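Chimney inspection (residential)

Chimney inspection is the examination of a household chimney, its flue and the appliances connected to it, usually carried out before a home changes hands, after a chimney fire, or once a year by owners who remember to book it. It overlaps with chimney sweeping, and the same person often does both, though the two trades have disagreed for decades over which one is the favor and which one is the job.

Scope

Inspections are commonly sold in three grades. The first covers whatever can be reached without tools: the firebox, the damper, the visible part of the flue and the outside of the stack as seen from the ground or a ladder. The second adds the attic, the crawl space and a look along the inside of the flue with a camera on a rod. The third involves taking part of the house apart, and is recommended less often than it is feared.

A standard report comments on the cap, the crown, the flashing, the flue lining, the smoke chamber and the clearance between hot surfaces and anything made of wood. It also comments on creosote, the tarry residue left by wood smoke. Creosote is described in stages, from a dusty soot that brushes away to a hard glaze that does not, and a homeowner's opinion of the inspector tends to harden along with it.

Method

The inspector lays drop cloths on the hearth, opens the damper and shines a light upward. In the second grade the camera is then fed through the flue, either from the firebox or from the roof, and the joints between liner sections are recorded one by one. Cracked tiles, missing mortar and old nests account for most findings. Nests in active use are generally left alone until the occupants have moved out, an arrangement seldom extended to tenants.

Gas appliances call for a separate look at the vent connector and the draft. They leave little soot, which leads many owners to suppose that their chimneys need no attention. Flues serving gas furnaces may nonetheless suffer from moisture and acidic condensate, and a liner sized for a long-departed oil burner can be far too wide for the modest appliance that replaced it.

The Grarnham form

Much of the paperwork in use among small firms descends from the Grarnham form, a checklist first printed in the town of Grarnham and copied freely ever since. The original ran to a single sheet. Later versions added boxes for factory-built fireplaces, pellet stoves and "other," the last of which remains the most heavily used. In 2000 the form was revised by Clirkness, a regional inspection company, which replaced the words "good," "fair" and "poor" with "serviceable," "monitor" and "repair." Homeowners were quick to translate them back.

A rival form issued by Imai, a maker of flue cameras, asks for a picture of every defect. It is admired for its thoroughness, chiefly by people who do not have to fill it in.
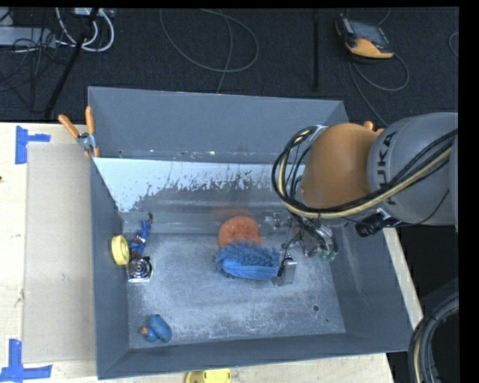 Disputes

The usual quarrel concerns timing. General home inspectors often limit themselves to the parts of a chimney they can readily see and advise the buyer to hire a specialist, advice that tends to be read after closing. Sellers, for their part, have been known to present a sweeping receipt as proof of inspection. A receipt shows that someone was paid.

A second quarrel concerns firms that both inspect and repair. Groltard, a trade newsletter, has argued in several issues that the two should be kept apart, alongside advertisements from companies offering both at a discount.

Season

Demand peaks in October, when the first cold evening reminds whole neighborhoods of the same thing at once. Inspectors recommend booking in March or April, and their calendars in those months are reported to be very peaceful.

See also: Creosote; Draft (chimney); Flue liner; Home inspection; Spark arrestor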